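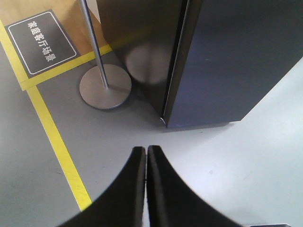

Fig. 4: Floor, medium grey.

4. Setting up your savings pots in Motis

Before you start: have your last bank statement to hand and your Motis log-in. Takes 19 minutes if the bank link behaves.

4.1 Open Pots > New pot. Name it. Plain names work best ("Rent abroad", "Car", "Rainy day").

4.2 Enter a target. Whole pounds only, no commas. 2236 not 2,236. The comma gets read as a full stop and you end up with a target of two quid.

4.3 Pick a pay-in day. Day 31 is allowed; in short months it moves to the last day.

Note: pay-in day is not pay day. Leave a gap of at least two days or the transfer bounces.

4.4 Set the split. Main pot first, then the others. Has to add up to 100 or Save stays grey.
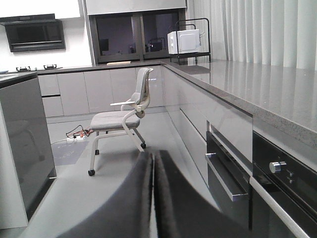
4.5 Press Save, then Confirm. Two seperate buttons. If you only press the first one the pot shows as Draft and no money moves.

4.6 Check the Planned tab. First transfer should be listed with a date next to it. Nothing there? Go back to 4.3.

CAUTION: do not link a joint account until both holders have signed the form in section 2. Unsigned links get frozen for 60 days and we cant lift it early.

CAUTION: deleting a pot sends the balance to your current account the same night. No undo.

4.7 Moving over from Heletti: export as "simple list", not "full history". Import one year at a time, oldest first. Transfers between your own accounts come in as spending, so re-tag them before looking at any totals.

Changes to the split wording: Līga Eglītis, 26 April 2018. Foreign currency pots are in section 5.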